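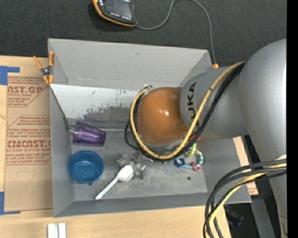 Photo: Neusa Guimarães / Lolluritz Workshop Pages

Open bins on the bench: sizing, cleaning and placement

A large open bin is the most useful container on a workbench and usually the worst maintained. The notes below apply to rigid gray bins with straight, flared sides, used on a tabletop for parts, offcuts or work waiting to be sorted.

Size and shape

Flared sides have two effects. Empty bins nest, which saves shelf space, and the opening is wider than the floor, which gives a hand or tool a better approach angle. The cost is footprint. Measure the bin at the rim before assigning it a place on the bench, and leave a hand's width of clear tabletop on the side you work from.

For small hardware, fill to one third of the depth at most. Deeper layers hide the lower parts, and small pieces work their way into the corners. A bin holding 500 mixed screws is slow to search. The same screws in 6 shallow trays are not.

Do not judge capacity by volume alone. A bin full of steel fasteners can be too heavy to lift safely while it still looks half empty. Weigh one full load on a floor scale and write the limit on the outside wall with a paint marker. In the Palomino shop the limit is 39 pounds, and anything above that goes on a cart.

Sloped panels and inserts

A sloped panel set against the back wall moves parts toward the middle of the floor, where they are easier to reach. Coated panels wear first along the lower portion, where parts slide and stop. A white or whitish coating scraped through to gray should be checked by running a gloved finger across the edge of the worn area:

Smooth edge: leave it alone and wipe as usual.
Raised or flaking edge: sand with 220 grit, wipe, and recoat.
Soft or lifting panel: replace it.

Keep flakes out of parts that will be painted or glued. If recoating, allow the full cure time on the can before loading metal.

Cleaning

Empty the bin completely. Vacuum first, corners last, using a crevice tool. Wash with warm water and a little dish soap, then rinse and dry upside down on two battens. Dark smudges high on the wall are often rubber or grease transfer. Try a damp melamine sponge with light pressure, and stop if the surface turns shiny. Avoid acetone on any plastic you cannot identify.

Clean general-purpose bins once a month. Bins that hold oily parts need it more often.

Protecting the tabletop

Light wood marks easily under a loaded bin. Lift to reposition; do not drag. Felt pads collect grit and then scratch, so a thin rubber mat is the better choice. Check under the mat whenever the bin is washed. Oil stains caught early can be drawn out with a poultice of baking soda and mineral spirits, left on overnight in a ventilated room.

Labels

Label the short wall facing the aisle and the long wall facing the user. Printed tape holds better on a wall wiped with rubbing alcohol. The Cirkov numbering sheet has space for bin number, contents and weight limit, and prints four to a page.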